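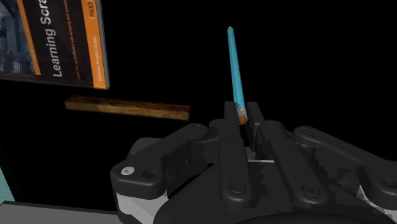

Wen-hsiung Liu wrote to me that the old version of this section had you run the Sarkavent at full speed before the filter was even in, and that he'd followed it to the letter and blown drywall dust all over his hallway. Sorry! I've moved the filter step up, so please go by this version and toss any printout you saved.

Section 4: First start and fan speed

Before you begin, I'm assuming the Sarkavent is already on its wall bracket and the duct is clamped on. If the duct still wiggles when you tug it, go back to Section 3 and tighten the clamp. I'll wait.

1. Switch the unit off at the breaker. The button on the front only puts it to sleep, and I don't want your fingers near the fan with the power live.

2. Pull the front cover toward you from the bottom. It's stiff the first time (mine made a noise I didn't love, but it was fine).

3. Slide the filter in with the arrow pointing at the wall. Push until it clicks.

4. Put the cover back, turn the breaker on and wait for the green light.

CAUTION: If the light blinks red, switch off at the breaker again and check the filter. Don't keep pressing the button, as the unit will lock itself for 30 minutes and you'll be standing there with your arms folded.

5. Hold the button down until you hear a beep. You're in set-up mode now.

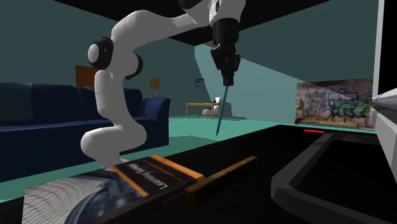 6. Tap the button to move up through the speeds. I leave mine at 35 percent all day and bump it up when somebody's frying onions. Start there, live with it for a week, and change it if the place feels stuffy.

7. Hold the button again to save. Two short beeps and you're done.

Note: the display will show the run hours whenever you tap the button twice. Mine says 2,292 and I'm on my fourth filter. I write the hours on the edge of each new one in marker, which saves a lot of guessing.

Note: if you have the Rimlow grille on the outside wall, take the shipping tape off the flap. It's clear tape and really easy to miss.
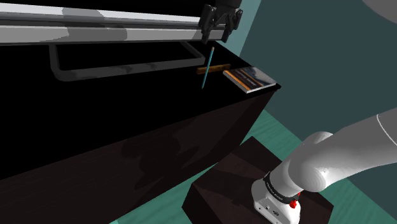 One reader asked whether the low hum at night means the fan is going bad, and said it only started in September. I'd look at the bracket screws first. Mine had worked a little loose, and half a turn on each one quieted things right down. If it still hums after that, drop the speed one step at bedtime and see if you can live with it. A grinding sound is different: switch off at the breaker and go to Section 7.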